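Re: [arm-practice] Scene reset rules, draft 4
From: Geeta Tiwari
Date: Apr 30, 2018 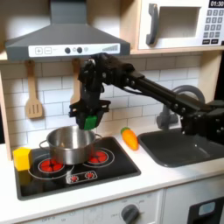 Thanks for the comments on draft 4. I have gone through them and most are in. Two points are still open, and both come from the Mitura thread, so I am quoting that message again for people who joined after it.

> The draft says the operator must "return all objects to their
> start positions" between episodes. On our toy kitchen bench that
> is too loose. One operator puts the pot square on the left burner,
> the next one leaves it half over the edge of the ring, and both
> tick the box. Do you want a tolerance, or do you want variation?
> The text should say which.
>
> Also, section 3 has a speed limit for free motion but nothing for
> the last stretch before contact. With a metal pot you hear it when
> someone gets this wrong.
>
> Goel

On the first point, we want variation, but it has to be written down before the session starts. The new wording is: "The task sheet lists which objects may move between episodes and the area each may be placed in. All other objects go back to their marks." For a pot task, the pot may go anywhere on the stovetop as long as the arm can reach both handles. Items that are only there as clutter, such as a toy block or a plush carrot, get their own line on the sheet. If they are not on the sheet they come off the counter.

Evance asked if handle direction counts as position. Yes. I added a sentence.

On the second point, I propose that the approach above a rim be done at no more than half the free motion speed, with a stop before the fingers go below the rim. The stop can be short. It gives the operator time to check the finger pads and to see that the elbow is clear of anything overhead. Benches with a range hood or a shelf need this most, and the draft did not mention overhead parts at all. Section 3.2 now does.

Zokico suggested we throw out any episode where the gripper touches the rim. I don't agree. Keep it, mark it as contact, and write one line on what happened. We have more than 1,000 episodes in the shared set and the marked ones get used. The only ones to delete are those where a person's hand enters the work area while the arm is powered. Those also go in the incident log, as in draft 3.

Cable checks stay at the start of each session. I left out the request to repeat them every 90 minutes until someone can say what they found by doing it.

Please send changes as replacement text with the section number. I will put out draft 5 when the two open points are settled.

Geeta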